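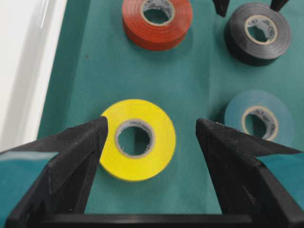
Got a Mostora two-arm bench kit on the 30 day return and I need to decide by the weekend whether it stays. We're a small shop packing spares for electricians, low volume, lots of fiddly stuff. The job I want off my hands is moving rolls of insulating tape between a tray and the bench, mixed colours, so somebody can bag them. The wrist camera view is what worries me. With a yellow roll between the fingers the gap is only a little wider than the roll, left tip already touching and the right one not there yet. So not a lot of room for being wrong. Woston (the reseller) say that's normal and "it will centre itself". Will it? Or are they just saying that till the return window shuts.

Other things I'd like to know:

Are the printed fingers any good long term or do I budget for metal ones. Woston list a Drallisach set at 254 the pair, which seems steep for what it is.

Does the cloth colour matter. The kit guide says use a plain mat, so I did, but it's teal and one of my tapes is teal as well.

Support plan is 450 a year. Worth it or not?

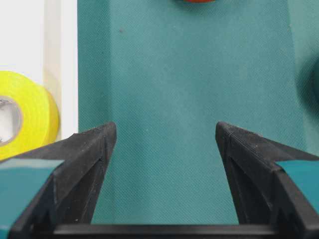
Wrist view, fingers open over the mat, nothing held

I've had it set up 11 days. Not a programmer, I can follow instructions and thats it.

Posted September 8, 2020 by packingbench_jo

tapeworm_leeds

Keep it if your volume is low, send it back if you're hoping it'll be quick. That's the short version.

Longer: yes they do mostly centre themselves on round stuff. One finger gets there first, pushes the roll over a bit, other finger meets it. Works for us on a cloth because the roll slides. On a rubber mat it didn't, the roll just stuck and the tip rode up over the edge. So keep the cloth but pull it flat, a fold in the wrong place will catch.

Grip them edgewise like this and don't go too deep. Tips only.

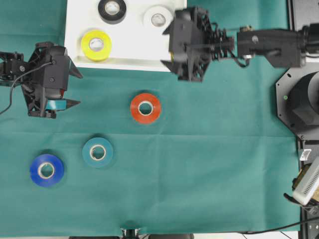
Left gripper with a teal roll held edgewise, three rolls on the tray and three still on the cloth

Colour of the mat, yes, change it. Teal on teal is asking for trouble, you can hardly pick that roll out by eye. Same goes for white tape on a white tray come to that. We went to a mid grey and the missed picks dropped off a lot. Cost us next to nothing, it was an offcut.

Fingers. Printed ones are fine. We're on our second pair since last August and the first pair only went because someone drove them into the table. Ask Mostora for the print file, they sent ours by email the same day. I would not pay 254 for the Drallisach ones unless you're lifting something with weight to it. Tape isn't.

Support plan, skip the first year. You get email help anyway.

gk_bench

dont bother. we had 2 of these and sent both back, calibration drifts if you so much as lean on the table. get a Beltrán feeder and be done with it

old_fuse

Bit harsh above. A Beltrán feeder is a good bit of kit but it wants one size of thing coming down one chute, and the OP said mixed colours and fiddly stuff. Different job.

Drift is real though. Ours went off every few days until we bolted the bases down properly. The clamps in the box are OK for trying it out, not for leaving it running. Re-run the calibration after you've moved anything, even the mat.

What I'd do before the weekend is a proper test. Tray empty, six rolls on the cloth, arms back at the sides.

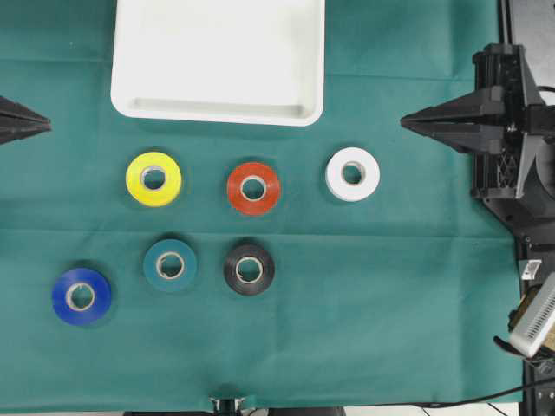 Then let it run the lot into the tray and write down every miss and which colour it was. Tip them out, shuffle, go again. Do it over a full afternoon and do some of it with the lights off and the blinds open, that's where ours fell over. If it's always the same colour it misses, it's your mat. If it's always the same corner of the bench, it's calibration, and that can be sorted. If it's all over the place send it back and don't let Woston talk you into a swap, you'll lose your return date.

Disagree with tapeworm on support btw. If you're not a programmer, 450 is cheaper than a week of swearing at it. Phone line only comes with the plan, or did when we bought. Check that before you pay as they've changed the tiers once allready.

Also leave room in the tray. Set your drop points too close and the fingers clip the last roll when they open.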